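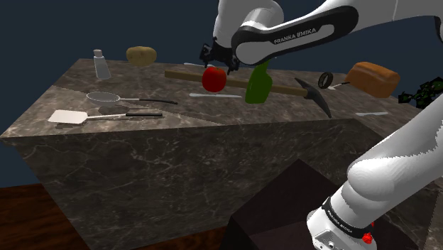
Marble counter layout, gripper lined up over the apple.

3 February 2024

Really good day on the sim side. Sebastian got the new clutter layouts loading this morning and they are so much better than the tidy ones we had before — food, cutlery, bottles and a pickaxe all sharing one worktop. I love the pickaxe. The handle runs behind both the apple and the green bottle, so the model has to cope with a long thing passing behind short things, and we had almost none of that in the July set.

Recorded 78 demos with the Franka on "pick up the apple", Femke and me taking turns on the controller. Kept 71, binned 7. Most of the bad ones were me closing the fingers too early (must slow down on the last bit of the descent!).

Things to sort:
Three pale knife-like utensils on one counter makes "pick up the knife" hopeless as an instruction. Mirta wants to write "the knife in front of the apple" and so on, which I think is right.
Green bottle is very flat in colour. Ask Rory if Bromia has a better texture.
Strainer and spatula lie nearly parallel, nice pair for testing handle grasps. Do 12 of each next.

Files are on Lorkov under apple_clutter. Kenneth, please don't start the training run until I've fixed the labels on the first batch.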